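브리마리 플래너 새 버전 나왔습니다, 큐브부터 옮겨 봤어요

지난달부터 살짝살짝 흘렸던 그 소식, 드디어 씁니다! 브리마리(Brimari) 팀이 동작 계획 소프트웨어의 7월 버전을 공개했어요. 저도 훌섬(Hultham) 연구실에 며칠 눌러앉아서 같이 만져 봤고요.
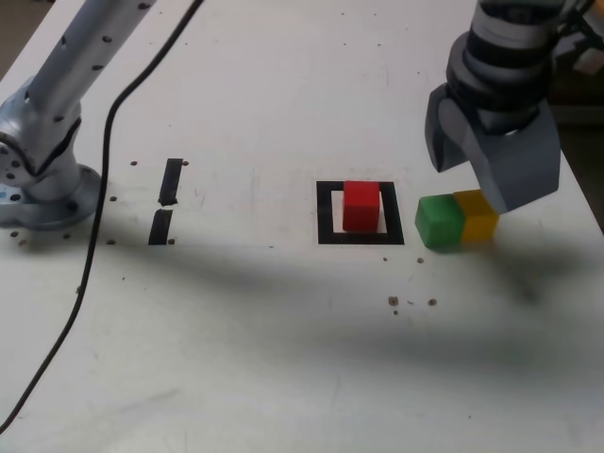
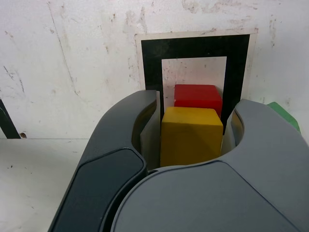 검은 테두리 사각형과 빨강, 노랑, 초록 큐브

글 모르푸드 왓킨스

이번 버전에서 제일 크게 바뀐 건 인식과 계획 사이의 연결이에요. 예전에는 카메라 쪽에서 큐브 위치를 한 번 넘겨주면 플래너가 그 값을 끝까지 믿고 갔거든요. 그래서 큐브가 살짝 밀리기라도 하면 손가락이 엉뚱한 데로 내려가곤 했죠(제가 그걸 몇 번을 봤는지...). 이제는 접근하는 동안 위치 추정이 50밀리초마다 갱신되고, 차이가 3밀리미터를 넘으면 남은 경로만 다시 짭니다. 처음부터 전부 다시 계산하지 않으니까 팔이 중간에 멈칫하는 일도 확 줄었어요.

개인적으로 더 반가웠던 건 큐브끼리 붙어 있을 때의 처리예요. 첫 번째 사진의 초록이와 노랑이처럼 딱 붙어 있으면 손가락 넣을 틈이 없잖아요. 새 플래너는 잡는 각도 후보를 40개까지 뽑아서 옆 물체와 부딪히는 것부터 걸러냅니다. 로그 창에 탈락 이유가 한 줄씩 찍히는데, 이게 은근히 재미있어서 한참 들여다봤네요 ㅎㅎ

제어 파트를 맡은 막호인 씨 말로는 손가락이 닿는 순간의 속도 제한이 가장 골치였다고 해요. "계획은 금방 나오는데 마지막 1센티가 늘 문제였어요. 지금도 기본값은 좀 느리게 잡아 뒀습니다." 설정 파일에서 바꿀 수 있긴 한데, 저는 욕심내서 올렸다가 바로 되돌렸어요.

아쉬운 점도 있어요. 색 구분 설정은 여전히 손으로 맞춰야 하고, 재생 도구 피네이루(Pinheiro)는 로그가 100메가를 넘으면 버벅입니다. 이건 다음 버전에서 손본다고 하네요.

기존 사용자는 업데이트만 받으면 되고, 예전 설정 파일도 그대로 읽힙니다. 다음 달에는 푸돌리츠(Pudolitz) 쪽 팔에도 올려 본다니까 그때 또 쓸게요!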